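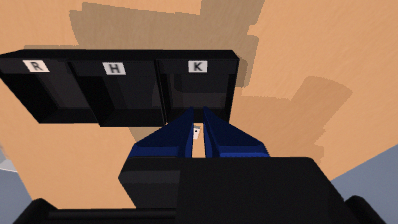

2 min read

Ticket 1203 — Label printer skips every second label after firmware update
Product: Stoltora desktop label printer, USB and network
Status: Resolved, monitoring
Priority: Normal

Reported fault

Since the update the printer feeds one blank label after each printed one. Stock is small white rectangular, die-cut, single capital letter per label, dark grey text. The same template printed correctly before the update. Driver reinstalled, no change. Second PC tried, no change.

Checks carried out

1. Self-test from the front panel. Pattern complete, no missing dots. Print head ruled out.
2. Gap sensor cleaned with a dry cloth. Fault still present.
3. Sensor reading with backing paper only: 21. Reading with label and backing: 100. The difference is wide enough for the printer to find the gap.
4. Roll swapped for Alico stock of the same size. Fault still present, so the roll is not to blame.
5. Stored settings printed out. Label length was set to double the real length, media type was set to "continuous".

Item 5 explains the fault. The update put the media settings back to factory values, and the template does not send its own.

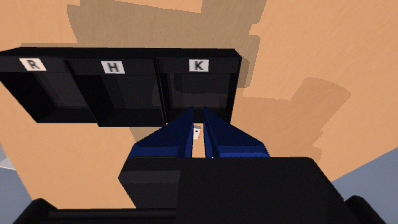
Brorska, 29 May 2021

Fix applied

Media type set to "gap". Length set by hand to match the stock. Calibration run twice, as the first pass stopped halfway through a label. Settings saved to the printer and not only to the driver — the driver copy is lost when the queue is removed.

Test run of one full alphabet, A to Z, no blanks. Power off, power on, same run again, no blanks.

Still open

Text sits slightly high on the label when printing over the network. Over USB it is central. The network queue uses the older Xie driver, which adds a top margin of its own. Workaround is to set the vertical offset in the template. A proper fix needs the newer driver on the print server, planned for June.

The head counter shows more than 4000 labels since it was last reset. No action needed at present.

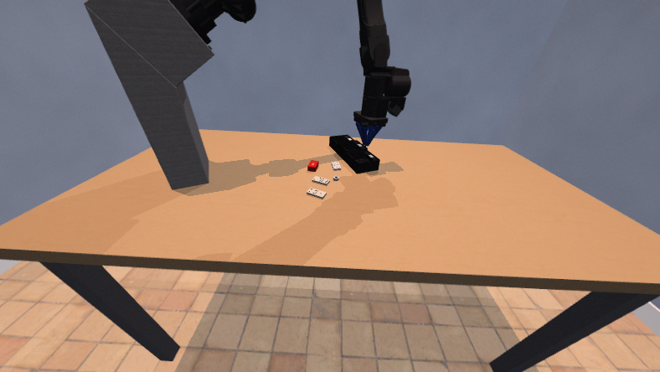 Do I need to calibrate again each time I change the roll?
Only when the label size or the backing paper changes. With the same stock, close the lid and press feed once, and the printer will find the next gap.

If blanks come back after a restart, print the stored settings before changing anything and attach the sheet to this ticket.

3 comments · 2 shares
Contact support | © 2021 Stoltora | Back to top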